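We use cookies to make this site work and to see which pages get read. Accept | Settings

Print this page | E-mail this page

Planning and Budget Report: Two-Arm Handling Cell
Student project report, equipment planning part
Author: Gwion Hopkin
Submitted 15 May 2025

1. What this part covers

The design part is in the other report. This one is money and planning: what to buy, what to build, what to leave for next year. Written fast because the purchase request has to go in with it. Prices are quotes or catalog prices, tax not included.

The job for the cell is handling small gift packaging. Tins, printed cartons, that kind of thing. The packaging shop at Landeg wants to know if a low cost pair of arms could pick up decorated boxes, turn them and set them down without marking the print. They don't want a production machine. They want a number and a plan.

Total ceiling given to us in February: 4000 dollars. Everything has to fit under it, spares too.

2. What is needed

Two small arms, each with a gripper. A common rail so the spacing between them can change. A flat work surface. Enclosure on the sides and back. Control boards, power, cables. One overview camera, one camera per wrist. Replacement fingers, lots of them.

We looked at using one arm and a fixture instead. Cheaper on paper. But every new box size would want a new fixture, and Landeg changes box sizes every season, so the saving goes fast. Two arms can hold a box from both sides. That was the deciding point.

The arms face each other from opposite ends of the rail, with the work between them. Layout matters for the budget more than I expected. Longer rail means longer cable, bigger table, bigger enclosure, and each one adds a bit.

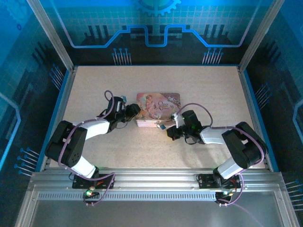

Why buy two arms of the same type when one heavier arm could lift more?
The loads are light, so extra lifting power would be wasted money, and a matching pair shares the same spare parts and the same setup steps.

3. Quotes

Two suppliers answered in time. A third one never sent a price so it is left out.

Tukero: arm kits, 2000 for the pair, grippers included. Motors and boards included. You assemble. Spare motors sold seperately.

Gornance: assembled arms, better warranty, but the pair by itself eats the whole 4000. Nothing left for a table or cameras. Ruled out on price only, the arms looked good and if Landeg ever goes past a trial they should ask again.

Sesolwood was asked only for the enclosure and table. Their quote was 254 for cut panels and top, no assembly. Aluminum extrusion and rail come from general stock, not from them.

4. Budget

Arm kits, pair, Tukero: 2000
Panels and table top, Sesolwood: 254
Rail, posts, brackets: still being priced, see section 7
Cameras: still being priced
Finger material: 20 per spool
Held back for spares: whatever is left, and it should not be touched before the arms are running

So 2254 is fixed and 1746 is left for everything open. Comfortable, but cameras can swallow that quickly if we pick the wrong ones. Recommend setting a limit on cameras before anyone starts shopping.

5. Buy or print: the fingers

This took the most arguing. The stock fingers are stiff. Fine on a tin, risky on thin card, where a hard edge could leave a line in the print. Options were

a) buy soft fingers from a catalog
b) print our own and treat them as a consumable
c) keep the stock ones and glue pads on

Option a is the neatest and the price per set is painful if they wear out. Option c is nearly free, but the pads have to be replaced often and the glue leaves residue. I am recommending b. A spool costs 20 and the shape can be changed the same day if a box doesn't suit it. Faceted body with cutouts saves material too.

The hidden cost is printer time. Department printers are booked most weekdays. Either book a regular evening slot or put a small printer in the budget, and I don't think there is room for the printer.

Sample boxes should be the real thing from the Landeg stock. Plain test blocks are free, but they say nothing about printed surfaces, and printed surfaces are the whole reason for the trial. A box can also be a different color on each face, which the wrist camera has to cope with. Budget line for samples is zero, Landeg will supply them.

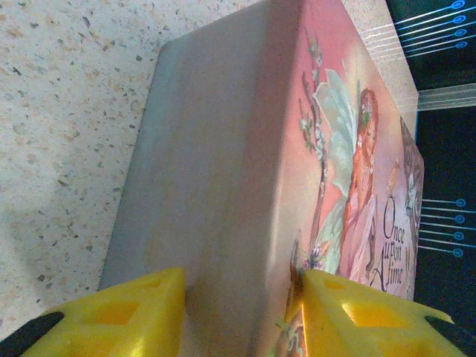
Fig. 2. Yellow gripper fingers at the corner of a "Once upon A time" box, wrist view.

6. Order of buying

Arms first, longest lead time. Rail and posts at the same time so the bases have something to bolt onto. Panels after the rail is up and measured. Sesolwood will not take back cut pieces!! So measure twice.

Cameras last. Reason: mounting depends on how the wrist ends up, and cable routing too. Cables want slack at the wrist joints and sleeving, so order more sleeving than the drawing says. Cheap item, long delivery.

Do not order spare motors up front. Run the arms for a few weeks, see which joint gets hot or noisy, then buy for that joint. Same goes for gears.

One person should hold the order list. At the start we had two copies of the spreadsheet and the brackets were on both, it got caught before anything was sent but only just.

7. Open points

- rail price, waiting on stock length
- camera price and limit
- who pays shipping on the arm kits, the Tukero quote doesn't say
- printer slots
- storage for sample boxes, they must stay flat and dry
- risk assessment form, has to be signed before power on, not before purchase (checked)

If shipping is on us it comes out of the 1746. If the rail only comes in a long stock length we pay for the full piece and keep the offcut.

8. Recommendation

Go with the Tukero kits and the Sesolwood panels. Print the fingers. Set the camera limit at the next project meeting and hold the rest back for spares. Revisit Gornance only if Landeg ask for a second stage with its own money.

Spreadsheet with the line items is in the project folder, tab 2. Tab 1 is the old verson, ignore it.

G. Hopkin

Contact | Copyright 2025 Student Projects | Back to top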